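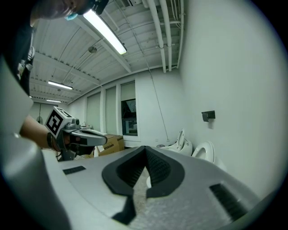 The Hendar tankless toilet is supplied for schools, clinics, offices and other buildings where the flush supply is provided by the building and a separate cistern is not wanted. It is offered by Miettinen in two versions, Standard and Extended, which share the same seat and lid. Buyers may inspect the range before ordering at the Drisodside display room, a bright, white-painted space under a ceiling of corrugated white metal panels carried on white beams. Appointments are arranged by Marion Tosh at the sales office.

Bowl and finish

The bowl is oval, white and glazed inside and out. The outer surface is left smooth so that it can be wiped down with an ordinary cloth. Scouring powders and wire pads should not be used, and damage caused by them is not covered by the warranty. Replacement bowls are supplied in white only.

The Standard version is intended for general washrooms. The Extended version has a longer body and is normally chosen where the supply pipe comes through the wall at a greater distance from the bowl. The fixing pattern at floor level is the same for both, so one version may be exchanged for the other without new drilling. The installer should confirm the position of the waste outlet before the order is placed.

Seat and lid

The seat and the lid lift separately. Both can be left fully raised for cleaning, and the seat should always be raised before the rim and the underside of the hinge are wiped. The lid is white, with a rounded outer surface. The seat and lid may be bought as a set or as single parts, and either can be replaced without removing the bowl from the floor.
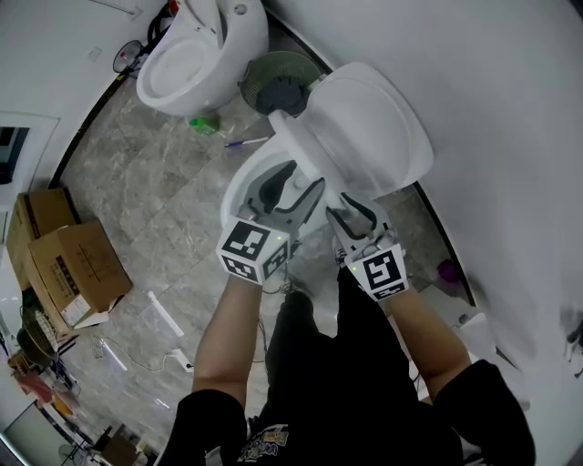 Hinges should be checked every 16 weeks in busy washrooms. Where side-to-side movement is felt, the fixings are to be tightened by hand and then checked again after a few days of use. A hinge that remains loose should be replaced as a complete part. Worn pins must not be packed with tape or sealant.

Floor requirements

The toilet may be installed on tile, concrete or sheet flooring, provided that the surface is level and firmly bonded. On marble tile, holes must be drilled at low speed and without hammer action. Any sealant used at the base must be suitable for natural stone, as some general-purpose products will leave a permanent stain.

Ordering and delivery

Orders are accepted from registered contractors and from building owners. Delivery is made around eight working days after the order is confirmed. The crate should be opened in the presence of the driver and any breakage noted on the delivery slip. Claims for breakage received without a signed slip will be referred to Esko Keskinen in the returns office.

Customers who hold the earlier Taritance seat, discontinued in February, may continue to order hinge sets for it while stock remains. The Taritance seat does not fit the current bowl.

Page revised 7 March 2024

Shares: 2 | Comments: 0

Receive product notices from Miettinen by email. Enter your address to subscribe. You may unsubscribe at any time.

Contact | Terms of Sale | Privacy | © Miettinen. All rights reserved. | Back to top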